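Webbing Tension Loss in Load Straps During Short Trips
Trasden Technical Program, Materials Handling Lab
Final project report, submitted 6/26/23

1. Purpose

Cargo straps are tightened before a truck leaves and are supposed to be checked again soon after. The project measured how much tension a polyester strap loses during the first part of a trip, and whether edge protectors change the amount. A second question was whether the loss depends on how the webbing is wound on the ratchet spindle.

The work was limited to two-inch webbing with flat hooks. Chain, wire rope and winch straps were left out. So were four-inch straps, which need a larger load cell than the lab owns.

2. Equipment

Straps came from two suppliers, Kama and Grovance. All were new at the start of testing and were marked with a paint pen near the fixed end. Straps with a pulled stitch or a bent hook were set aside and not used.

Tension was read with an inline load cell placed between the fixed hook and the anchor rail. The cell was zeroed with no load before each run. Readings were taken in pounds and written on paper first, then typed into a spreadsheet the same day.

The load was a stack of pallets with a steel plate on top, brought to a total weight of 1,000 pounds on the floor scale. It was strapped to a section of flatbed deck mounted on the lab's shaker table. The shaker runs at one fixed setting, so vibration level was not a variable.

3. Procedure

Each run followed the same order. The strap was passed over the load, pulled flat by hand and checked for twists along its full length. The ratchet was closed until the cell read 900 pounds. The handle was locked and the reading was taken again, as locking usually drops the tension slightly. The value after locking was used as the starting value.

The shaker was then run for 11 minutes. The cell was read at the end with the table stopped. The strap was released, laid flat and left overnight before it was used again.

Edge protectors were plastic corner pieces, one at each top edge of the load. In the runs without them, the strap bore directly on the edge of the steel plate. The plate edge had been filed to remove burrs, which makes it smoother than many real loads.

Loose hardware and used protectors were sorted between runs so that worn pieces did not go back on the load. Any protector with a visible groove was replaced.

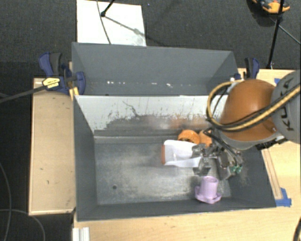 4. Results

The largest single loss was 242 pounds. It came from a run with no edge protectors and with the webbing wound unevenly on the spindle. The smallest losses were all in runs with protectors and a flat, centered wind.

Uneven winding had more effect than expected. When the webbing climbed to one side of the spindle, the layers slid back toward the middle under vibration, and the strap went slack by a matching amount. This could be seen at the ratchet after the run. The lines drawn across the webbing with the paint pen no longer met.

Protectors reduced the loss in every paired comparison. The likely cause is that friction at a bare corner holds the tension on the ratchet side of the load. The far side starts out lower, and the two sides even out once the table moves. With a protector the webbing slides more easily while it is being tightened, so there is less left to even out.

There was no clear difference between the two suppliers. The Grovance webbing felt stiffer and took longer to lie flat, but its readings overlapped with those for Kama.

5. Sources of error

The load cell sat on the fixed side only. A second cell on the ratchet side would have tested the friction explanation directly. One was requested in March but was not available before the end of the term.

Room temperature was not controlled. Polyester takes up little water, so humidity was ignored.

The pallets settled during the first few runs. The lower boards pressed together and the stack became shorter, which adds slack that has nothing to do with the strap. These runs were thrown out and the stack was shaken with no strap on it before testing was resumed.

6. Application

Van Leeuwen, the carrier that lent the deck section, asked for a short list its yard staff could use. The following was supplied:

Cut the slack before ratcheting, so that only a few turns go on the spindle.
Keep the webbing centered as it winds. If it climbs, release it and start again.
Use a protector on both top edges, including on loads with rounded corners.
Recheck tension at the first stop and after any rough section of road.

7. Further work

The same procedure should be repeated with wet webbing and with straps that have been in service for a season. The shaker mount will also need a stiffer bracket on the left rail, where the bolts had to be retightened twice.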